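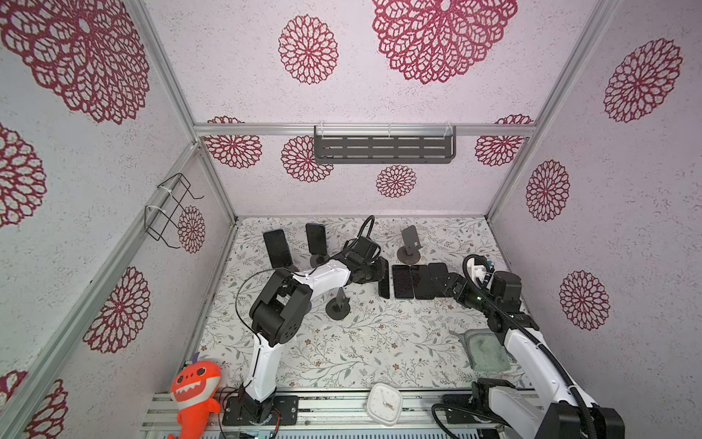

Slide 1: Red mandalas on the walls, leafy vines on the mat

Okay, hi everybody! Let people sit down first. Say thanks to Mitra Shahbazi for setting up the evening, and remind them the coffee is at the back.

Start with the question: who here has papered a room and hated it by the second week? (Wait for hands. Put mine up too.) My first apartment in Brindau had a hallway with a huge floral print, and I picked it from a sample the size of a postcard. On the wall it felt like being followed by cabbages.

So tonight is about mixing patterns, and mostly about scale. On the slide you've got very large motifs and small ones in the same deep red on a pale pinkish-white background, and then a floor pattern that's much finer, gray-green with tiny brown blossoms. Big up top, little underfoot. I like that a lot. Don't camp on this one, keep moving.

Scale. Tape your sample up and walk back 8 feet. If it turns to mush, it's a texture, so treat it like a plain. If you can still read every petal, it's your boss pattern and you get one per room. Tell the Leite curtain story here (short version!! I ran over last time).

Color. Pick one color that shows up in both patterns, even if it's just a speck. My aunt's dining room had stripes, roses and a plaid bench, and it worked for 40 years on one shade of mustard.

Money. The Zotine rolls I used upstairs were 86 dollars each and I ordered one too few, so please add a spare roll for the pattern repeat. Arkis paste is cheaper and it held up fine in my bathroom. Pass the two sample books around now, left side first.

Breather. Ask people to pull up a picture of their worst wall on their phones and show the person next to them. Give them a couple of minutes, it gets loud, let it.

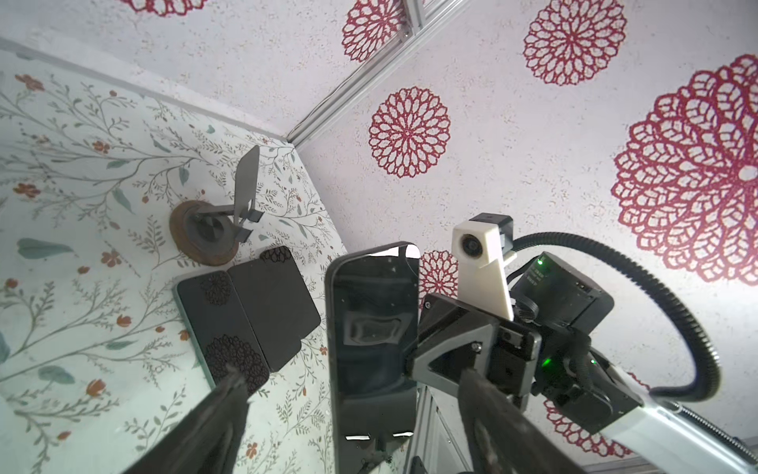

Slide 3: Floors and rugs

Same rule, looking down. A busy floor wants a rug with some empty space in it, and I'd go bigger than you think. The 50 inch one I bought looked like a bath mat. Then questions, and folks can come up and handle the samples.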